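Bollero wrist view tools

Software for reading, checking and labeling close-range video from a wrist camera.

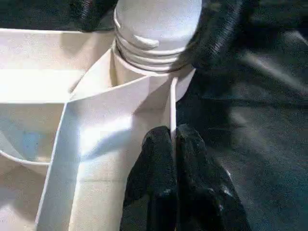
Wrist camera view: cream-white part with a ridged cap, and gloved fingers at the strip.

Overview

Bollero is a small set of programs we wrote at Zanthorpe for our work on part handling. It takes the recordings from the camera near the gripper, puts them in the same time base as the arm joints, and gives the result to the perception model. The model has to find the edges of the part and tell which pixels are part, which are glove and which are background. Pale plastic is difficult for it. The bright faces lose their detail and the thin walls have almost the same color as the faces behind them.

This release is the first that we share outside of the team. It is dated June 2018.

What is included

The package has 3,182 labeled frames, taken from 365 short recordings. Every frame has a mask file and a line in the index. The programs are reader, sync, mask and replay. There is also a planner plug-in named Usell, which uses the masks to keep the gripper away from the hand. Usell is at an early stage and we do not recommend it on a real arm without a person at the stop button.

Labels

part: the rigid plastic piece, with cap, neck and walls as one region
strip: a thin rod or strip, when it can be separated from the part
glove: any gloved finger or palm
hose: ribbed flexible hose
background: all other pixels

When a finger covers the strip, please do not draw the strip through the finger. Draw the two visible pieces and give them the same number. Earlier masks did not follow this rule and they were all drawn again.

Shadow on the part belongs to the part. Shadow on the background is background.

Installation

You need Python 3.5 or newer and the libraries in requirements.txt. Unpack the archive, go to the folder and run:

python setup.py install

Then test the reader on the small sample:

python -m bollero.reader sample/

The program prints the number of frames and the first and last time stamp. If the time stamps go backward, the clock of the arm was set again during the recording, and sync must be started with the option --split.

Settings

The file config.ini is read at start. The values we change most often are edge_gain and min_area. With edge_gain at 2 the thin walls are found better, but the compression grain also gives false edges. We keep min_area at 23 pixels, so that most of this grain is removed. For a cleaner camera you can use a smaller value.

The frames are stored in the quality in which the camera sent them. No sharpening was applied.

Known problems

Mask joins the cap with the background when the top of the cap goes out of the view.
Black glove in front of black hose is often labeled as one region. Check these frames by hand.
Replay uses much memory on long recordings. It will load them in pieces in the September version.
Depth is not available. The planner takes distance from the joint positions only.

Index format

The index is a text file with tabs between the columns: recording, frame, time in milliseconds, mask file, checked (yes or no). Lines with "no" have a mask from the model which no person has corrected. Please leave them out of any test set.

Questions and corrections

Send corrections as a patch against the index, with the new mask files in the same folder. The longer notes about calibration are kept in the docs folder, in Org format, and can be opened in any text editor.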